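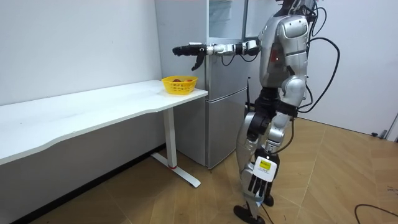
A perforated basket is one of the cheapest ways to keep a long desk or worktop usable. Most worktops fill up from the ends inwards, with post, chargers, tea towels and whatever came out of somebody's pockets, and once the middle has gone there is nowhere left to do any work. Give all of it one container and leave the rest of the top bare. A yellow plastic one near the right end of a long white desk, as here, is easy to spot from across the room, and the grid of holes lets you see what has sunk to the bottom without tipping it out.

Choosing the size

Measure the depth of the desk before you buy. The basket should sit fully on the top with a hand's width to spare in front, so that sleeves and bags don't catch it. Rectangular ones waste less room than round ones and can be pushed flat against the wall. I have used a Birar basket for years. The handles are a little sharp underneath, and a few strokes with fine sandpaper sorts that out. The Cronin ones are smoother but the base bows when they are full.

Avoid anything too deep. Past the depth of a hand, things at the bottom are forgotten. Two shallow baskets do better than one deep one, provided they hold different things. Ours are split into "going upstairs" and "going out of the house".

Emptying it

A basket only works if it gets emptied. Pick a fixed moment. I do mine while the kettle boils in the evening, and it seldom takes longer than that. Anything that has been in there for 9 days without being touched either gets a proper home or goes to the charity shop.

Bernadette Carroll wrote in to say she keeps a paper envelope in hers for receipts and pins it shut with a clothes peg. I have since copied this and can recommend it. Receipts slip through the larger holes otherwise.

Washing a perforated basket

Dust and grease settle in the holes and a cloth won't shift them. Do it this way:

Run a bath or a large sink of hand-hot water with a squirt of washing-up liquid.
Leave the basket in to soak for half an hour.
Work over the grid with an old nail brush, inside first, then outside.
Rinse under the shower head.
Stand it on its end on a towel to drain.

Don't use bleach on coloured plastic. It leaves pale patches, and yellow shows them badly. For sticky label residue, rub in a drop of cooking oil, wait five minutes and wipe it away before washing.

White desk tops

Smooth white tops show every mug ring. Warm water and a microfibre cloth will deal with most marks. For ink, use a little surgical spirit on cotton wool, and try it on the underside first. Cream cleaners scratch, and the scratches then hold dirt, so the desk looks grubby however often you wipe it.

Wipe the front edge as well. It collects grease from wrists and forearms and is nearly always missed — run your finger along it and you will see.

If the top wobbles, check the feet before you blame the desk. T-shaped feet rock when one end stands on a raised board. A slip of cork glued under the other end cures it and is kinder to the floor than folded card.

Parquet under furniture

Felt pads are worth having on every foot that touches a wooden floor. Buy the thick sort and change them each March, or whenever they have gone hard. Grit gets pressed into old felt and then it scratches as badly as bare metal. Solach sell a sheet you cut yourself, which is handy for long feet where round pads look silly and fall off.

Mop parquet with a cloth that has been wrung out hard. Water standing in the joints makes the blocks lift. Attila Fodor, who laid our hall floor, told me to sweep twice for every time I mop, and I have stuck to it.

A fridge in the same room

If your desk shares a room with the fridge, keep papers and baskets away from the back and sides of it. Fridges need air behind them to shed their heat. Check the handbook for the gap yours wants. Vacuum the dust from the back with the brush head twice a year, with the plug out.

Don't use the top of the fridge as an overflow for the desk. Things go up there and stay, and they get sticky. If you need more room, put up a shelf. Ours is a plain Usteo one, 700 mm long, fixed into the wall with proper plugs, and it takes seven box files with a bit of space at the end for the stapler.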